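Mirjam Schwaiger has advised drivers in Milden on their insurance claims for many years, and I met her in her office in January. I asked first about hire cars, and what happens when a driver scratches one abroad.

"People believe the desk insurance covers everything," she said. "Then they get a bill for 1035 euros and they are shocked. The excess was written on page 2 – they did not read it."
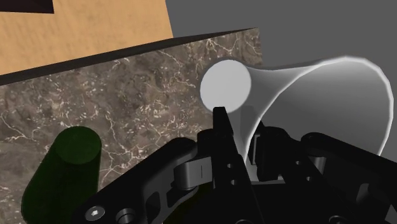

Her second subject was wrong fuel, a mistake many policies exclude. One client, Mr Crăciun, put petrol in a diesel van near Trurkham and paid for the tow himself. She does not recommend solving it at the roadside with a hose and a funnel, even a good white one like the one lying on its side by the marbled block. "Do not start the engine. Call the insurer first, and write down the name of the person who answers."

I asked whether a separate excess policy is worth the money. "If you hire a car 4 times a year, yes. For one weekend, compare the prices at home, before you travel."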